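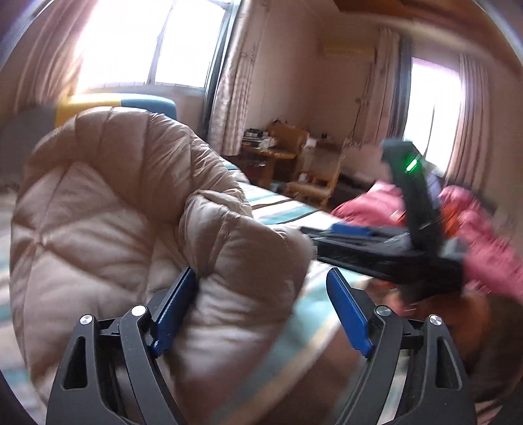 Bedroom check, second visit, 6th September. I will say at the outset that I don't trust a form where every line got a tick in August, and the last one from Illeck was exactly that. The bed is where I'd begin. A quilted comforter that thick, bunched up on a striped sheet, hides the mattress edge, the label and anything plugged in behind. Pull it back before you tick a thing.

1. Mattress label present and readable — NOT SEEN. The old form says "yes". Where?

2. Bedding clear of heaters and lamps — OK on the day. Says little about January.

3. Curtains tied back from sockets — FAIL. Two hang loose. The pink floral one needs a tie.

4. Window opens fully from inside — OK, after a hard shove. I would not call that "easy operation", which is what Emex put down.

5. Wall air conditioner, bracket and cord — RECHECK. Bracket felt firm by hand. A service sticker is not a service.

6. Ceiling beam, cracks or sagging — OK from the floor. No ladder used, so take that for what it's worth.

7. Small table and chair, stable — OK. Books and papers should go on a shelf. Paper piles grow.

8. Smoke alarm test — OK, loud enough with the door shut.

9. Path from bed to door, 100 cm clear — FAIL. Measured twice. The last form gave no number at all.

Overall: not passed. Items 1, 3 and 9 to be fixed, item 5 looked at by someone who will open the cover. I'm told new ties have been ordered. I'll believe it when they're on the wall.

Print this page | E-mail this page

Search Skometov Go

Contact | © Skometov | Back to top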